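Forum d'entraide Kutov – Perception et commande
Estimation de pose instable en simulation lorsque la caméra est fixée au poignet

Publié par Eyvindur Bjarnason le 27 oct. 2022
Mots-clés : simulation, segmentation, caméra embarquée, ombres, préhension

Bonjour,

Notre laboratoire met au point une chaîne de saisie pour des récipients simples, d'abord en simulation, avant tout transfert vers le bras réel. La perception repose sur le module Zoltby (segmentation suivie d'un ajustement d'ellipse sur le bord supérieur de l'objet), la planification sur Tavilau. Les deux nœuds communiquent par le pont fourni avec la distribution, sans modification de notre part.

La difficulté se présente lors de la phase d'approche. Tant que la caméra reste éloignée, le centre estimé du gobelet est stable. Dès que la pince se trouve au-dessus de l'objet et que son carter entre largement dans le champ, l'estimation dérive vers la droite de l'image, et le planificateur recalcule une trajectoire à chaque cycle. Sur un lot de 1243 images rendues, la dérive se concentre dans les vues rapprochées où une partie du bord du gobelet est masquée.
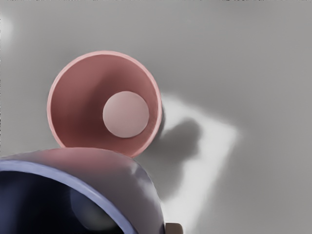
Nous avons d'abord soupçonné l'étalonnage main-œil, mais les matrices sont lues directement dans le simulateur et devraient donc être exactes. Le masque produit par la segmentation déborde en revanche de façon visible du côté de l'ombre portée, et il arrive que la plage blanche voisine soit partiellement rattachée à l'objet. L'ajustement d'ellipse reçoit alors un contour mixte : un arc correct du bord rose, un segment qui suit le carter de la pince et un troisième qui suit la limite de l'ombre.

Les essais suivants ont été effectués :
– abaissement du seuil de confiance de la segmentation, sans effet notable ;
– désactivation des ombres dans le moteur de rendu : la dérive diminue nettement, mais cette solution ne nous convient pas, le transfert vers le réel étant l'objectif ;
– filtrage temporel sur six images, qui lisse la trajectoire et introduit un retard gênant en fin d'approche.

Existe-t-il une méthode recommandée pour exclure du contour les pixels appartenant à la pince ? Par ailleurs, convient-il de figer l'estimation au-dessous d'une certaine distance, ou cette pratique est-elle déconseillée avec Tavilau ?

Je vous remercie par avance de vos réponses.

Yokoyama

Bonjour,

Les deux phénomènes que vous décrivez sont distincts et il est préférable de les traiter séparément.

En ce qui concerne la pince, sa géométrie et sa configuration articulaire sont connues à tout instant. Il convient donc de projeter le modèle de l'effecteur dans le plan image à chaque acquisition, de dilater légèrement la silhouette obtenue (quatre pixels suffisent à la résolution par défaut) et de retirer du contour tous les points situés à l'intérieur. Ces points doivent être supprimés avant l'ajustement. Un simple remplissage du masque ne suffit pas, car la frontière entre l'objet et le carter subsisterait comme un faux bord. Pensez à inclure les doigts dans le modèle projeté : beaucoup d'utilisateurs ne déclarent que le corps de la pince et conservent des points parasites à l'extrémité.

Une fois le contour ainsi nettoyé, il n'est plus complet. L'ajustement aux moindres carrés ordinaires y est très sensible. Je vous conseille une variante robuste par tirage aléatoire, avec une contrainte sur le rapport des axes déduite de l'inclinaison de la caméra, puisque vous connaissez celle-ci. Veillez également à ce que seul le bord supérieur soit retenu. Dans une vue plongeante, le fond du récipient forme lui aussi un contour elliptique net, décentré par rapport à l'ouverture, et un ajustement mal initialisé peut s'y accrocher.

Pour l'ombre et la zone claire, le plus simple est de travailler sur la teinte et non sur la luminance. Un gobelet rose sur un plan gris s'y prête bien. À plus long terme, il serait souhaitable de réentraîner la segmentation en faisant varier la position et l'étendue des sources lumineuses, sans quoi le problème reparaîtra sur le bras réel avec un objet moins coloré.

Quant au gel de l'estimation, il est admis par Tavilau à condition de publier la pose dans le repère de la base. Si vous la figez dans le repère de la caméra, la cible se déplacera avec le poignet.

tlm_atelier

Même problème chez nous en juin. Nous avons reculé la caméra de 3 cm sur son support et le carter gênait beaucoup moins. Je ne sais pas si cela est possible dans votre configuration. Vérifiez aussi la version du pont, les anciennes horodataient mal les images.

Eyvindur Bjarnason

Je vous remercie tous deux de ces indications. La pose était effectivement publiée dans le repère de la caméra, ce qui explique au moins une partie des replanifications. Le support est imposé par le montage réel, je ne peux donc pas le déplacer. Le masquage par projection du modèle est en cours d'intégration – les doigts n'étaient pas déclarés – et je publierai les courbes d'erreur dans ce fil lorsque le lot complet aura été retraité.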